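Company shirts should be ordered for the people who wear them

Every December the same thing happens in offices. Someone finds money left in the budget, someone else says "let's do shirts," and a few weeks later there are boxes stacked by the copier. By spring most of those shirts are in the back of a drawer or cleaning somebody's car.

I ran the order desk at Segura, a small decorated apparel shop, for 13 years. I took orders from dentists, roofers, swim clubs and one funeral home. I still do some buying for clients. My view after all that time is simple: most companies spend too much on the logo and too little on the shirt.

The usual order starts with the artwork. The customer sends a file and wants to know how big it can go. They want it on the chest, on the sleeve and across the back. They ask about thread colors for a long time. Then, at the end of the call, they ask for "whatever shirt is cheapest." I have had that call more often than I can say.

A cheap shirt with a good logo is still a cheap shirt. The collar curls after a few washes. The body twists so the side seam ends up at the front. A dense embroidered logo on thin fabric pulls the cloth in around it, and no amount of ironing takes that out. The person wearing it has a stiff patch on the chest and a shirt that doesn't fit. They will wear it on the day they are told to, and then they won't.

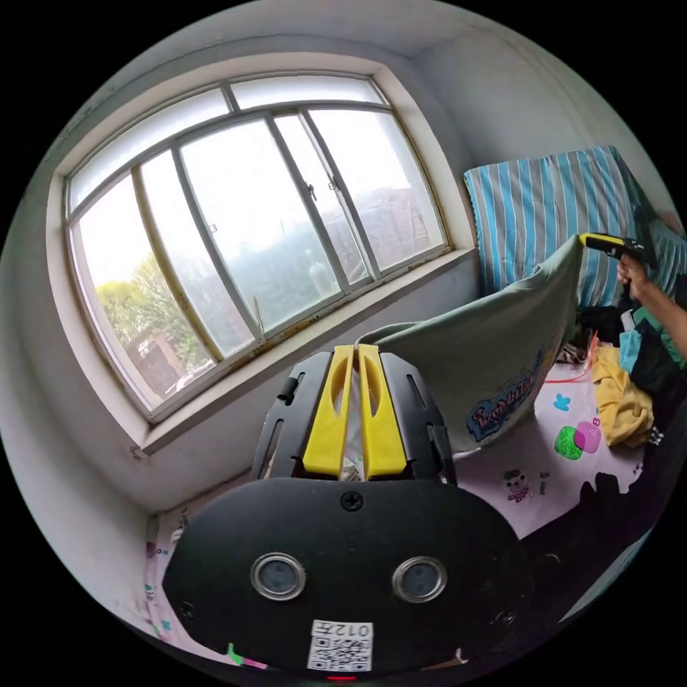
Is embroidery worth the extra money over print?
It depends on the garment. On a heavy polo, a jacket or a cap, embroidery is usually the better buy and will often outlast the fabric. On a light T-shirt, print is the better choice, and it costs less for a large design.

Shops don't always say this. Embroidery is priced by the stitch in many places, so a bigger and denser logo is a bigger sale. I'm not accusing anyone of cheating. The customer asked for a large logo and the shop sold one. But a shop that has been doing this for a while knows what a solid block of thread does to a thin knit, and I think it should speak up before the machine is threaded.

Karim Zein, who bought uniforms for a cleaning firm called Gravus when I was at the desk, did it differently from most. He asked for eight sample shirts, plain, no logo, in different makes. He gave them to his crew and told them to wear them to work and wash them at home the way they washed everything else. After a month he asked which ones they wanted. The crew picked a mid-weight polo that I would have put third or fourth on the list. He ordered 72 of them with a small one-color logo on the left chest. When he came back for more, it was for new hires. The old shirts were still in use.

That took him a month longer than a normal order and cost him the price of eight blanks. Most buyers tell me they don't have a month. They had all year.

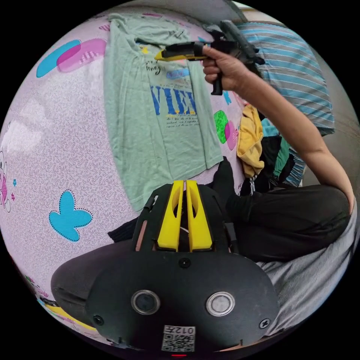

Sizing is the other place where the money goes. A buyer who doesn't want to bother people with a form will guess: so many mediums, so many larges, a few of everything else. One client, Plellesus, ordered 740 shirts for a company day on a size split they had copied from an old order for a different office. They ran out of the two largest sizes before lunch. People who needed those sizes either squeezed into something smaller or went without – and going without a shirt at an event where everyone else has one is not a nice feeling. The leftover smalls went into storage. A form would have taken one email and one reminder.

I also think women's cuts should be offered and never assigned. Some women want them and plenty don't. Ask.

Then there is the date on the shirt. I would leave it off. A logo with "Annual Dinner" and the year under it has one evening of use in it. The same shirt without that line can be worn on any workday, and the extras can go to whoever joins next. Fulgencio Pacheco, my old boss, used to cross out the year on order forms in pencil and call the customer to ask if they were sure. Most of them thanked him. A few were annoyed and kept it, and that was their right.

I know the case on the other side. Small companies have small budgets, and a cheap shirt for everyone can feel fairer than a good shirt for some. I understand that. But the choice is rarely that tight. Drop the sleeve print and the back print, shrink the chest logo, and in most quotes I have seen there is enough left to move up one grade of shirt for the whole staff.

If the money still isn't there, buy caps, or wait until next year. Staff would sooner have nothing than another shirt they have to find a place for.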